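Gudunar Rural Library Program
Progress report to the Van Wyk Trust, period ending December
Prepared by Elmarie Zulu, program manager

Books and branches
We bought 3000 books in this period, most of them for readers under twelve. The Fesum branch reopened after the roof repair and now keeps evening hours until 7 p.m. The Rovanitz branch is still in the school hall — the lease on the old post office has not been signed, and we do not expect it before the end of the next quarter.

Reading groups run at 13 sites. Attendance is steady at all but two, both of which lost their group leader during harvest.

Public computers
The grant line for computer upkeep is partly spent. Older desktops are being kept in service where parts can be found, and 23 are back on the desks.
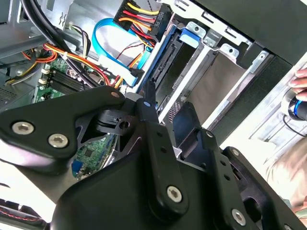 Inside a desktop computer case.

The remaining money on this line will be carried forward with your approval. Printing is still free for job applications and school work.

Mobile library
The van missed four stops because of flooding on the river road. We have moved those villages to the upland route, and that adds over 100 miles a month to the fuel budget.
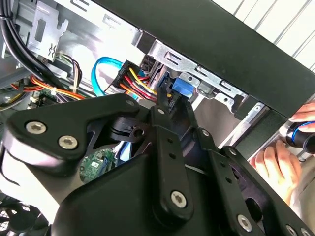
A revised fuel estimate is attached as Annex B. We are also asking to move the unspent training money to this line — the driver's course was canceled by the provider and the fee was refunded in full.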